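Opinion
Hang Up the Power Strip
By Britt-Marie Midtbø
5/13/22

I have rented rooms in Distmont for 11 years, and in most of them the power strip lived on the floor. It collected dust back there, and every time I wanted the switch I had to get down on my knees. In February I put an adhesive hook on the wall and hung the strip from it. It should have been there all along.

My argument is that small things need a fixed place you can see and reach. The strip is the best case I know. Its switch is now at the height of my hand, and the cord runs straight down behind the table.

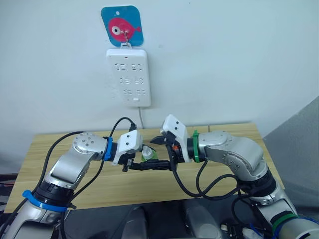
My neighbor Godfrey Khaemba thinks hooks look cheap. He has a cabinet from Sundqvist for this sort of thing, and he paid 660 for it. It's a good cabinet. The strip inside it is behind a door, and the door is behind a chair, so he leaves everything switched on.

The same goes for the little bottles with a wick that people use for room scent or to keep bugs off. I would keep them on an open table, upright, with bare wood on every side. A shelf full of books is the wrong place, and so is a windowsill with a curtain. 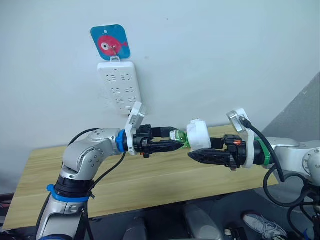

A green bottle and a white part, over the table.

I also think people should take the time to look at a bottle before they find a spot for it. The wick stands well clear of the top on this kind, and a sleeve or a cord can catch it. Read the label, or get someone to read it to you if it's in a language you don't know.

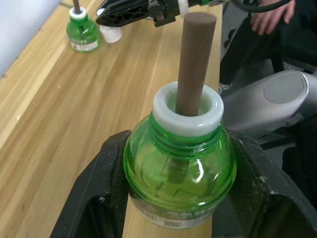 The brown wick goes down through the white ring into the green bottle.

Godfrey says a bare table looks unfinished. Maybe so. I would still take a long plain table against a plain wall over most of what they sell at Eken — the one I wanted there was 400, and half of it was drawers. Drawers are where caps go and don't come back.
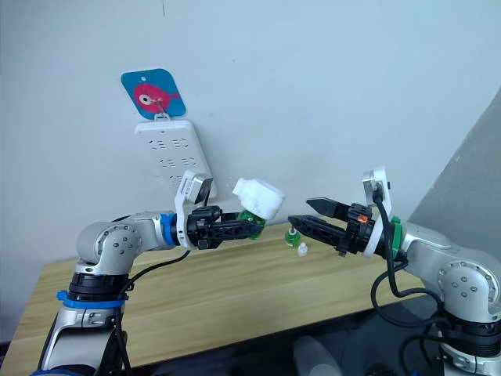

What I Would Keep Out

Three things belong on a table like this at one time, and 3 is already generous. Mail goes somewhere else. So do keys. If a bottle has its cap off, the cap stays on the table until the two are back together, and then both of them get put away.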